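Snack Cabinet FAQ: Your Questions About Keeping Food at Your Desk

258 shares | 18 comments

Ever since we put up our first post on turning a plain office cabinet into a snack station, the questions have been pouring in, and I love it! I've pulled the ones we get most into one place. Updated 2019-04-26.

What kind of cabinet works best?

Metal, with a flat top, and low enough that you can reach across it from your chair. I've used the Gorstead three-drawer for years and I'd buy it again tomorrow. A wooden one is fine too, but you'll want a tray on it, or the first leaky peach will leave you a ring to remember it by.

Do I need drawers, or is a shelf enough?

Get both if you can! An open shelf is great for the stuff you grab all day (crackers, tea, a box of granola bars) and drawers are better for anything you'd like to forget about until 4 o'clock. My chocolate lives in the bottom drawer at the Flerport office, under the spare napkins, and it lasts twice as long there.

What should go on top?

As little as possible. Today's snacks and that's it. A piece of fruit, one bag of something salty, one drink. When the top starts filling up with tomorrow's snacks too, it stops being a place to eat and turns into a pantry.

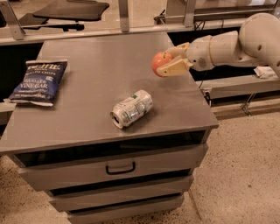
Apple held just above the gray cabinet, with sea salt & vinegar chips and a dented can on it.

Which fruit holds up at room temperature?

Apples, apples, apples. A firm red one will sit happily for days, longer if it's out of the sun. Clementines are a close second, especially in December when they're everywhere. Pears are wonderful for one afternoon and then they're mush, so bring those in one at a time. Bananas I keep well away from everything else — they make the other fruit ripen faster.

How do I keep chips from going stale once the bag is open?

Press the air out, fold the top down tight, and clip it. A big binder clip does the job as well as any fancy bag clip I've tried. Salt and vinegar is my absolute favorite desk flavor, but please close the bag between handfuls. Your neighbors can smell it!

Can I save dented cans?

For empties headed to recycling, dents don't matter at all. Check your local rules before you flatten them, though. In Skastmont the deposit machines want to read the label, so a can that's been stomped flat gets spit right back out. A full can with a small, shallow dent is usually okay, but if it's bulging, leaking or dented along a seam, toss it.

Where do the empties go?

Not back on the cabinet! I keep a paper grocery bag hooked on the side and empty it every time I go down to the lobby. Rinse cans first if you can. Even a teaspoon of soda will bring ants, and ants will find the chips next.

How do I clean the top?

Warm water, a drop of dish soap, soft cloth, then dry it. Skip the scrubbing pads, which leave shiny scratches on a matte finish that never come out. For sticky spots, lay the damp cloth over them for a few minutes and they'll wipe right up.

My drawer sticks. Help?

Take everything out first. Nine times out of ten there's a wrapper or a stray almond down in the runner. If it's clear, a little candle wax on the runners works wonders on the older Gorstead models.

What about the Yupanqui snack bins?

Yes, they fit! The small size takes 12 granola bars standing up and still leaves room for the drawer to close. The tall ones are better on the shelf.

Got a question I missed? Leave it in the comments and I'll add it to the next update.

1,229 views | 18 comments | Share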